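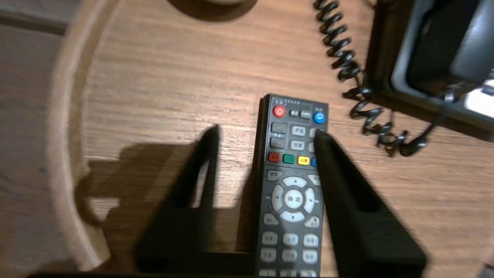
I keep hearing that the hard part of robot learning is over and the rest is just more data. I've spent most of November making the data, and I'm less sure.

My job right now is to sit with a pair of leader handles and pick things up, over and over, while a small camera near the gripper watches. One pickup is one episode. The target for this batch was 1,499 episodes, a number that came down from Clevent, who are paying for it, and when I asked Marwa Helmy where it came from she said it was in the contract. Fine. It's in the contract.

The remote control is my least favorite object. It's long, flat and dark, and so are the fingers, so from the wrist view one black thing slides over another and you lose some of the buttons behind the right fingertip. I can work with that because I know what a remote is. I know how long it is when the end runs out of view. Whether a model picks that up from my episodes or just learns that dark shapes on honey-colored wood are worth grabbing, I can't tell you. There's a black desk phone with a coiled cord on the same table, and I'd like to see somebody test that before they write the announcement.

Of the remote episodes so far, I threw out 376. Bảo Kiều thinks that's too many. His view is that a sloppy grasp with a correction in it teaches recovery, and there's something to that. But a lot of what I cut was me hovering, changing my mind, scratching my ear. I don't want a machine to learn my hesitation, and "diversity" is a generous word for it.

Then there's labeling. Every episode gets one sentence. Mine say "pick up the remote." Lutfa Howlader writes hers like "grab the TV remote by the middle," and we went back and forth over whether "middle" is true if you close the fingers up by the navigation pad. We sampled 46 of our episodes and swapped them. We disagreed on the sentence in 2, which sounds great until you notice how little our sentences say.

I'm still doing the work. I even like it, mostly in the first hour of the morning. What I'd want from anyone selling a finished model is plain: show me the table you didn't collect on. Different wood, different light, a remote from another country turned sideways. Vy Lã is setting up a second table for us next, with a cloth on it, and she has asked me to stop centering everything. I hadn't noticed I was doing it.

Filed under: Robots, Work, Grumbling
Last updated: November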